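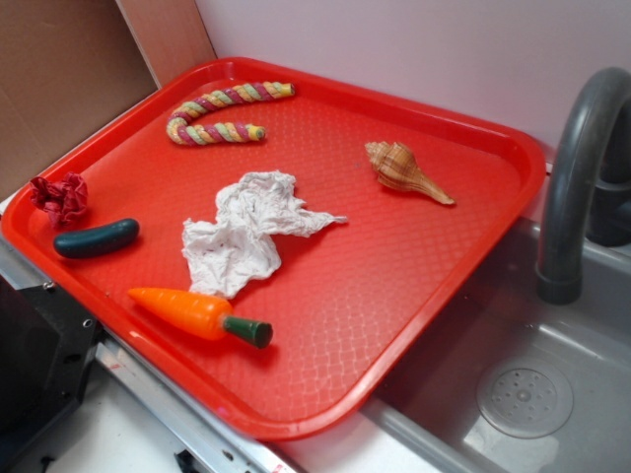
Can the machines do my kitchen bench yet?

Home Older Newer Kitchen Garden Sheds & Gadgets About

I've been threatening to write this one since the dishwasher died in December, when I stood at the sink with my sleeves up and said to the dog that surely, by now, there ought to be something that could do this for me. The dog had no view. But the question stuck, and when an old workmate told me there were people over at Hollum working on exactly that sort of thing, I packed a thermos and drove the 195 kilometres to have a look (with one stop for a vanilla slice, which I don't regret at all).

I suppose I went expecting a mechanical butler. What I came home thinking about was a red tray on the edge of a sink, with a toy carrot, a toy cucumber, a seashell and a scrunched-up paper towel on it. If you have ever had small children in the house you will know that tray. I've cleared that tray, or its cousins, every evening for years, usually while on the phone to my sister, and I don't believe I ever gave it a thought.

The whole drive home I tried to think about it properly, though. When you clear a bench you're making dozens of silly little decisions. Is that bit of paper towel rubbish, or did somebody put it there to dry something? Does the shell live on the windowsill or in the box with the other shells? The carrot is easy, you can grab a carrot any old way and it stays a carrot. A paper towel changes shape the second you touch it, and the next one won't be scrunched like the last one either.

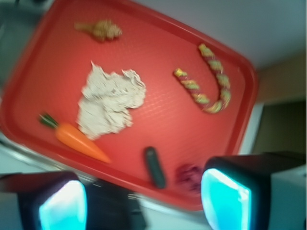 And fingers are such a marvel, aren't they? I've got touchy knuckles these days and I still manage a wet teaspoon, a sock and an egg in the one morning without thinking about which is which. A gripper with two fingers has to come at every one of those things with the same pinch. I had a go at home with a pair of barbecue tongs, in the spirit of fairness, and set myself the job of putting away everything on my own kitchen bench. It took me 23 minutes. The tea towel was the worst of it, and I gave up altogether on a rubber band. My husband came in halfway through and very kindly backed out again.

So I have a lot more patience with the machines than I did. I used to watch those little clips that go round, where an arm takes an age to pick up a cup, and I'd think, well, I could have done the lot by now. I could have, too. But I've had a long time to practise on cups.

The shop-floor side

My own working life was spent at Zillwood, packing and then supervising packing, and that's where I can speak with a bit more confidence. We got our first automated line well before I left and it was wonderful at what it did, which was put the same tin in the same carton all day long. It could do 616 cartons before smoko without so much as a sigh. Then a pallet would come in with the shrink wrap torn and the tins lying every which way, and the line would stop, and five of us would walk over and sort it out by hand while it waited for us with its light flashing.

I think that is still more or less where things are, if you'll take the word of a retired packer. Give a machine a job that holds still and looks the same every time and it'll beat us hollow. Give it the bits-and-bobs drawer and you had better put the kettle on. Most housework, when you think about it, is the bits-and-bobs drawer.
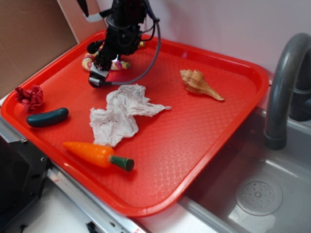 Arm down over the back left of the tray, with the paper towel in the middle and the toy carrot towards the front.

What cheered me up is that somebody is bothering with the odd assortment at all. In my day it was all cartons and tins, and if a thing was floppy or funny-shaped it was left to us. Now you've got an arm being pointed at a braided toy sitting a few inches from a seashell, beside a sink, and that is a good deal closer to my life than a carton is. The sink matters to me more than it probably should! A machine that can only work on a nice clear table is no use in my kitchen, where half of everything is always hanging over the edge of something.

I did start a list on the back of the servo receipt of what I'd hand over tomorrow and what I wouldn't. Floors, gladly, and the little round vacuum already does those apart from the fringe on the good rug, which it eats. Wiping down, yes please. Pegging out, I'd love to, but I can't see it for a long while yet — I have seen what the wind does to a fitted sheet.

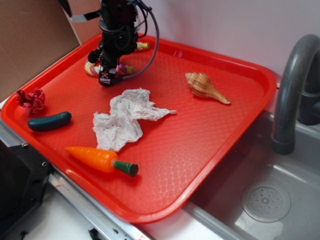
Cooking I'd keep, and the ironing too, oddly enough, as I like the smell and the radio. And there's the question of what I'd do with the time, which my daughter put to me on the phone, a bit pointedly I thought. I said I'd do the garden. She said there'd be a machine for that as well, and I said it could jolly well wait its turn.

If you're wanting my actual answer, it's a no for the kitchen bench, a yes for the tins and a firm maybe for the tray. I wouldn't buy one yet, even supposing I could afford it and had somewhere to stand it. The pantry at Galldale Street barely fits the mop. But I've stopped saying "never", and I priced a new dishwasher last week and went for the smaller one.

I'll put the vanilla slice recipe up next time, for those who have been asking.

Filed under: Sheds & Gadgets

3 comments

mulberry_lane
I tried the tongs thing with my grandson and we laughed until we cried. He got a sock into the drawer on the fourth go. We did not attempt the tea towel.

Retired Fitter
Fair comments on the packing lines. Ours at Gachanja was the same, lovely until something came through sideways. I'd argue the arm is the easy part and working out what it's looking at is where the money goes.

tansy & thyme
Please get the bigger dishwasher. You'll be sorry at Christmas.

Contact | Copyright the author, please ask before borrowing recipes | Back to top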